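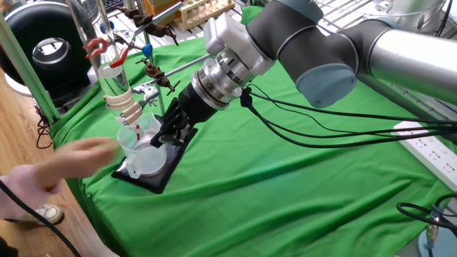
Reading time: 2 min

August, 7 a.m.

The office opened early today to receive the Van Loon family, who had traveled overnight. Their mother's service is set for tomorrow at two in the afternoon in the Tarari chapel, with burial to follow in the lower section of Wesar Cemetery. The plot was purchased years ago and the deed is in order.

The family asked that the notice be revised before it goes to the newspaper. Two grandchildren had been left out of the list of survivors, and the name of the late husband's parish was misspelled. Both errors were ours. The corrected text was read aloud to the eldest daughter, who approved it. She also requested that memorial gifts be directed to the parish library in place of flowers. The sum of $1,000 already received has been entered in the book under the family's name and will be forwarded with the rest.

Jelle Goossens will conduct the service. He met with the family in the front parlor and took down the order of readings. The second hymn is not in our books, and copies must be made before evening. The organist has been informed.

Visitation is this evening until 7. Parking on the north side remains limited while the curb is under repair, and guests will be asked to use the Valo Street entrance. A sign has been ordered but had not arrived at noon. A handwritten one was put up in the meantime.

Later. The grave was opened in the afternoon and inspected. The ground is firm. The cemetery office asks that the procession enter by the east gate and that cars remain on the paved lane.

The son delivered a photograph for the entrance table and a blue dress for his mother. He stayed a while and spoke of her garden. The receipt for her wedding ring was signed and placed in the folder. The ring is to be returned to the family before the casket is closed.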